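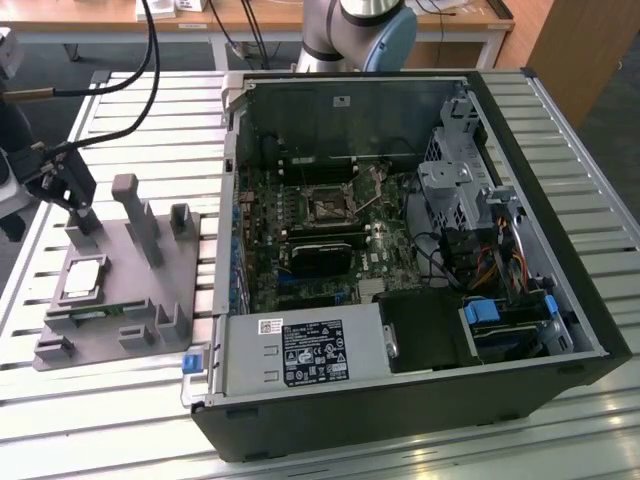 Somebody on the Nurnik mailing list asked whether you could skip the fixture plate completely and just set the parts down on the bench next to the case, seeing as the arm is supposed to find them anyway. Fair question! I ran mine that way for most of a winter. You can do it, and if you only want to move one memory stick one time, go ahead. But the gripper has to pick the part up the same way around every single time or the placing end of the job goes to pieces, and a printed pocket does that for you with no cleverness at all. So this section assumes you have a plate.

4. Setting up the case and the fixture plate

Last updated: November

By now you should have the arm bolted down and homed (section 2) and the gripper talking to Magsi (section 3). If the gripper still twitches when you power up, go back and sort that out first. I'm going to ask you to put your face fairly close to it in a minute.

Before you start

You need a scrap desktop tower, a board you don't mind ruining, a dead processor that fits its socket, a memory module that fits its slots, and the printed plate. I mean it about the scrap part. My first board came out of the recycling pile at Torport, the shared workshop where I do all this, and it has been jabbed, scraped and once lifted clean off the bench by a memory slot. I felt nothing.

CAUTION: The computer stays unplugged from the wall through every step in this manual. Pull the cord right out of the power supply and put it in another room if you have to. We're teaching an arm to handle parts, and no part of that needs the computer to turn on.

CAUTION: Don't open the power supply. Ever, for any reason, in this project.

4.1 The case

1. Take the side panel off and lay the tower down with the open side facing up. Put the panel somewhere you won't step on it.

2. Slide the case to where the arm can reach both the socket and the memory slots without stretching. Do this with the arm switched off, moving it by hand. If the elbow is almost straight when you get to the farthest slot, the case is too far away. Bring it closer.

3. Tuck the loose cables down and away from the socket. I use paper tape on the stubborn ones. A gripper finger will find a cable loop faster than you would believe, and then it'll keep going.

4. Look for anything on the case that sticks up higher than the rest of it, hinges and brackets mostly, and swing the arm over each one by hand. Write down the lowest height that clears everything. You'll type it into Magsi in 4.3.

5. Now stop the case from sliding. On a slotted aluminum bench you can run stops in the grooves and snug them against the shell. On a plain tabletop, clamp a strip of wood along two sides.

NOTE: Push on the case with one hand, about as hard as you'd push a heavy drawer shut. If it moves, do step 5 again. I skipped this for ages and blamed the software.

4.2 The plate

The plate files are in the Nurnik download folder. I printed mine in gray from a roll of Lolasham filament that was sitting around, but any stiff filament will do fine. Print it flat side down and go slow on the first layer. Mine ran at 2400 mm per minute, and I got a corner that curled when I tried to rush it.

1. Clean out the pockets. Stringy bits of plastic in the corners will tip the processor just enough to cause trouble, so go around each one with a small knife (and watch your thumb).

2. Test the processor pocket. Drop the chip in, tip the plate a little, and the chip should stay put. Then lift it out straight up with your fingers. If you have to wiggle it, sand the walls a bit and try again.

3. Test the memory groove the same way. The module should sit level and stand up out of the groove far enough for the fingers to grab it along the edges.

4. Put the plate beside the case on the gripper's side, leaving at least 72 mm between the two. I know that looks like a lot of wasted bench! The fingers need to open and drop without knocking on the shell, and you'll want to get your own hand in there too.

5. Square the plate to the case by eye, then fasten it down. Don't fuss over getting it perfect. Magsi handles a small twist just fine as long as the plate doesn't move after you've taught it.

6. Drive the gripper over the tall post on the plate, with the arm in slow mode, and check that it clears. If your print came out with a wobbly post, print the plate again. I tried glue, and I'd like those evenings back.

NOTE: If you have a second arm on the bench, park it well back and lock its joints before you go on. Magsi 2 only checks one arm against the case. It has no idea the other one exists.

4.3 Teaching the pick points

1. Open Magsi, start a new job, and enter the clearance height you wrote down in 4.1. The arm will rise to that height between moves.

2. Set the speed to the lowest setting and keep your hand near the stop button.

3. Jog the gripper until the open fingers hang straight above the processor pocket, pointing down. Save this as your hover point.

4. Lower it in small nudges until the fingers are on either side of the chip. Close them gently, look from the front and from the side, and save the pick point.

5. Raise it to hover and see whether the chip came up level. If one corner droops, you're grabbing off center. Put it back and shift over a hair.

6. Do the same for the memory module. Grab it near the middle, and stay off the gold contacts.

7. Run pick and put-back, plate to plate, without going anywhere near the computer. Let it do ten or twenty. My own plate has done over 500 of these and the pockets are only now getting a bit shiny.

CAUTION: Don't teach the socket yet. The retention lever has to be open and held out of the way, and that gets its own section (5) with its own list of things I bent.

If it isn't working

The chip drops on the way up: finger pads are dusty, or the grip force is set too low. Wipe first, then raise the force one notch at a time.

The pick drifts a little further off with every run: something is moving. Check the plate, then the case, then the bolts at the base of the arm. Mine was the bolts.

The arm stops halfway and Magsi shows a reach warning: see step 2 in 4.1, and sorry, you'll have to move the case and teach the points over again.

The gripper cable snags: give it more slack up top and tie it farther back along the arm. Then swing the arm through its whole range by hand before you power it again.

Contact: use the form on the Nurnik project page | Copyright the Nurnik build notes, share with credit | Back to top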